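Allero Building Residents' Group
Minutes, 20th March

Present: Kumiko Imai (chair), Renji Murakami, Setsuko Noguchi, Natsumi Fujimoto
Apologies: Haiyan Qin

1. Minutes of the December meeting were approved.

2. Laundry room. The second dryer is still out. Renji has called Montoya twice and will try again. 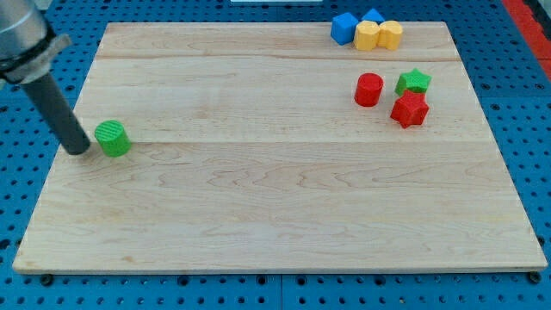 Maple board on blue pegboard surface

3. Bike storage. Four bikes have no tags. Natsumi will put up a notice.

4. Budget. Balance is $373 after the hallway paint. Setsuko asked that receipts be handed in within 3 weeks.

5. Other business. Front door code to be changed. Kumiko to arrange.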